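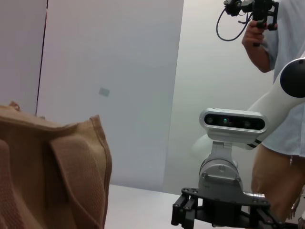 Progress report: two-arm packing bench, Brelstead shared workshop
Oct 28, 2022
From: Rozália Juhász
To: Vasco Carvalho, small grants, Gendport

1. Where we are

You asked for a plain account of whether your money is getting anywhere. My answer is that the bench exists, both arms move, and I'm still not persuaded that it will do what the application said it would.

The application promised a pair of arms that could put shopping into a soft bag and take it out again, built by members in a shared workshop from parts anyone could order. The arms came ready made, so "built" needs some care. What we have built is the table, the mounts, the wiring, the software that gets the two arms to take turns, and a good deal of patience. Each arm has a depth camera on a bracket at the wrist and a black gripper beyond it. Gyula Nyitrai made the second set of brackets after the first lot let the camera creep round when the bolts worked loose.

2. The bag

The woven tote is harder than anyone allowed for. In the application it gets one sentence. It has since taken up most of October. The rim folds over, the strap drops across the front, and a bag that stood up nicely for one attempt will slump for the next. Miklós Dudás wrote the routine that looks for the rim, and it does find it when the bag is facing the right way. When the strap is lying over the edge it picks the strap and pulls.

We ran 240 attempts at the simplest version of the task, which is to take hold of the rim with one arm and open the bag far enough for the other to reach in. I'm leaving the success rate out of this report. Miklós and I don't agree on what counts as open, and until we do, any figure would flatter one of us. I know that's not what you wanted to read. The two of us have now written a definition down, and Diễm Lý, who has no stake in either side, will judge the next set from the recordings.

3. Showing the arms what to do

Some of the group believe the answer is to show the arms by hand and have them copy. I was against spending on this and still have doubts. It gives very nice results on the day, with the bag in the place it was shown in, and then somebody moves the bag a little and we are back where we started. I've agreed to it going ahead until the end of this grant period on condition that every test starts with the bag put down by someone who wasn't there for the teaching.

4. Cables and the wrist

The wrist cable has been our dullest problem and the one that stopped work most often. It leaves a plug under the wrist and has to reach the tool with enough slack for the last joint to turn, but any spare length hangs where it can catch on the table edge or on the bag.

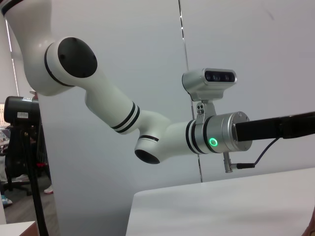
Gyula wants to run it through a clip on the bracket. I'd sooner limit how far the joint may turn, which costs nothing, though Miklós says it will rule out the approach from the left. We'll try the clip first and fall back on the limit if it snags again.

5. Money

Spent since the last report: £412, of which £267 went on replacement gripper fingers and the rest on cable, bolts and the metal for the brackets. The fingers were bought from Grulida and fit well enough. I wouldn't call that money well spent, as we broke the old ones ourselves by closing them on the table. A software stop now prevents it. The Bang controller listed in the application hasn't been ordered and I don't intend to order it unless Diễm's judging shows that timing between the arms is what's holding us up.

6. What happens next

There are 4 jobs before the next report: the cable clip, the judged set of attempts, a version of the rim finder that can tell a strap from an edge, and a trial with a second bag in a different cloth. The last matters most to me. If the bench can only manage the one tote, we should say so in the final report and drop the word "shopping" from the title.

I'm not asking for more money at this point. If you'd like to come and see it, please come on a day when we're testing and stay for the failures as well – Diễm has the workshop diary and can give you times.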